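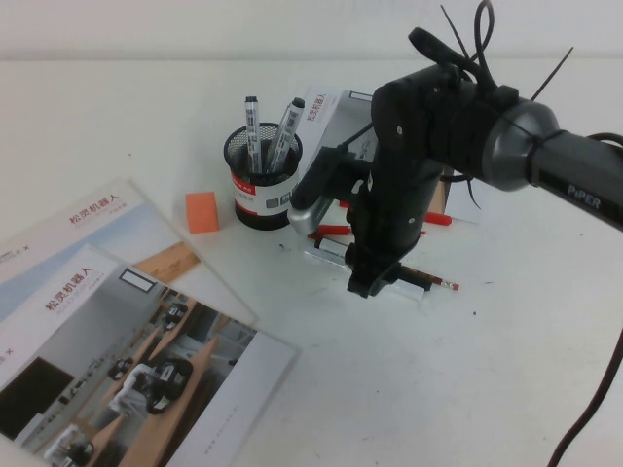 *The desk as of this morning. Mesh cup, two markers in it, the rest at large.*

**How do I get pens to stay in the pen cup?**

Posted by serby_desk, 2021-02-12

I own a mesh pen holder. It works fine, in that it holds pens if a person puts them in it. At the moment it has two markers leaning away from each other like they've had a fight, and everything else - red pen, pencil, more markers, orange eraser - lives on the table. So do the brochures, which I keep meaning to read.

I tidy up, and by lunch it looks like this again. Do I need a bigger cup, a drawer tray, or a different personality? The Lisex tray I was looking at has 13 compartments, which seems like a lot of places to not put things.

---

**Haziq Sutanto**

Don't buy the tray. I had one with 9 slots and used it to store crumbs.

Your cup is fine, it's just too far from where your hand lands when you stop writing. Put it on the side you write with, close enough that you'd knock it over if you got excited. Then cut down what goes in it. Two markers, one pen, one pencil. Everything else goes in a drawer until something runs dry.

The eraser should stay out. Small erasers sink to the bottom of a mesh cup and you have to empty the whole thing to get one back - a saucer or a jar lid does the job. Brochures: read them today or recycle them. You won't read them in June either.

---

**trovport_fan**

get a bigger cup

---

**whitfield_annex**

Bigger cup is how I ended up with almost 1000 pens, 8 of which write.

Mostly agree with Haziq, but I'd store the markers flat. Mine went streaky after months standing cap up, and lying down in a shallow box fixed it. Pencils can stand wherever they like. Also check the caps before you put anything away, you'll throw out half of it.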